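Chapter 7
Folding and Sorting Clean Laundry

What you will learn in this chapter

How to prepare a surface for folding
How to sort a mixed load into groups before you fold
How fabric, seams and trim affect the way a garment folds
How to fold shorts, T-shirts and socks so that they keep their shape in a drawer
How to plan drawer space for a household

Words to know: knit, ribbing, cuff, waistband, inseam, side seam, nap, crease, file fold

Washing takes up most of the space in most books on clothing care, and folding gets a paragraph at the end. In this book it has its own chapter. A shirt that has been washed correctly and then left in a heap overnight will need pressing before it can be worn. A pair of socks that has been balled up tightly for a year will have stretched cuffs. These are small losses, but a household of four people may handle more than 1,000 pieces of clean laundry between September and February, and small losses add up over that many pieces.

Chapter 6 ended with clothes coming out of the dryer or off the line. We pick up at that point. You should already be able to tell a knit fabric from a woven one and read a care label. If you are not sure of either, go back to page 121 and work through the fabric chart before going on.

The folding surface

Any flat, clean surface at waist height will do. A bed is the usual choice at home, but it is too low for most adults and too soft to press a fold against. A table is better. It should be deep enough to lay a T-shirt out at full length and wide enough for several garments side by side. Wipe it down and let it dry completely before you put anything on it. Light-colored tops are helpful because dark lint, pet hair and loose threads show up at once.

A table does not have to be cleared of everything. In most homes the folding table is also used for meals, homework and whatever came in from the car. Push other things to the back, against the wall if there is one, and leave the front of the table free. Food should stay closed while clean clothes are out. Sports gear can share the table as long as it does not touch the laundry – handles and pads pick up sweat and dirt that will transfer to clean cloth.

Lay the pieces out before you fold

Beginners tend to pull one item at a time from the basket, fold it, and reach for the next. This works, but it is slow with a mixed load because each garment calls for a different fold. It is easier to lay a few pieces out in a row, look at them, and then work across the row. Give each piece its own place. Smooth the larger items flat with the palm of your hand. Socks can stay loose until the end.

The photographs on this page go with the Buvthorpe load, a small mixed load that we will use for practice in the rest of this chapter. 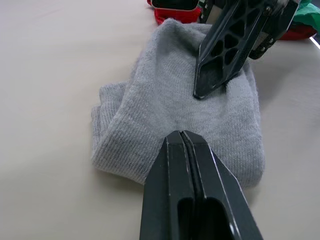
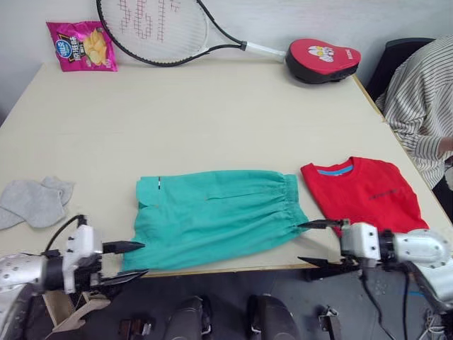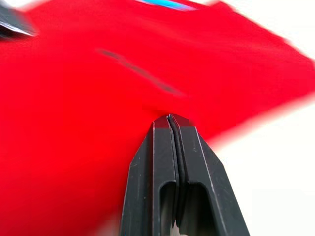
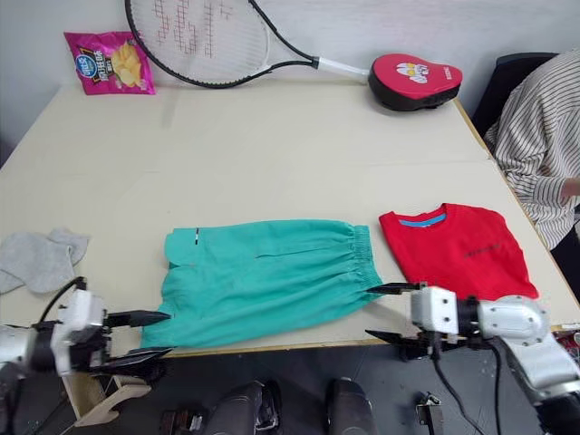 Figure 7.1 Pieces from the Buvthorpe load on the folding table. The last photograph shows the teal green shorts, with the folded red T-shirt to their right.

Each kind of garment in the load presents a different problem.

Shorts with an elastic waistband do not lie square. The gathers pull the top of the garment in, so the waist is narrower than the legs. If you fold such shorts by matching the corners of the waistband to the corners of the hem, the fold will come out crooked. Fold them lengthwise first, one leg over the other, and line up the inseams. The gathered waistband will then sit at one end and the leg openings at the other. Fold once or twice more from the leg end toward the waist.

T-shirts are knit, and knits stretch. Hold a T-shirt by the shoulders when you move it, never by the hem. A contrasting collar, such as the light blue one in the last photograph, makes a good guide for the eye. Keep the collar centered and the two sides will come out even. If there is printing on the chest, avoid running a hard crease through it. Printed areas can crack along a fold that is made in the same place every time.

Socks are the smallest pieces and take the most time. The ribbing at the cuff is what holds a sock up, and it loses its stretch if it is turned inside out over its partner and left that way. Lay the two socks one on top of the other, heels facing the same direction, and fold them in thirds. Thick, fuzzy knits may be too bulky for thirds. Fold these in half.

Two ways to store a fold

The flat stack is the older method. Garments are folded into rectangles of the same width and placed one on another. It suits shelves and deep drawers, but whatever is on the bottom is hard to reach, and people tend to wear the top three shirts over and over.

The file fold makes a smaller, thicker packet that stands on its edge. Garments are placed in a row from the front of the drawer to the back, like cards in an index box. Every piece can be seen from above. The file fold takes a little longer to learn, and very thin or slippery fabrics will not stand up without support.

We will practice both. Section 7.1 covers the flat stack, using the shorts and the T-shirt. Section 7.2 covers the file fold. In Section 7.3 you will measure a dresser drawer and work out how to fit 50 garments into it, and you will compare drawer plans for the Cavano and Millen households. The Wong household, which has open shelves and no dresser, is left for the review at the end of the chapter.

Before you begin

Bring one small load of clean, dry laundry from home. It should include at least one pair of shorts or pants, one T-shirt and two pairs of socks. Do not fold anything ahead of time. You will also need a ruler or tape measure and your notebook, opened to the drawer chart you started in Chapter 6.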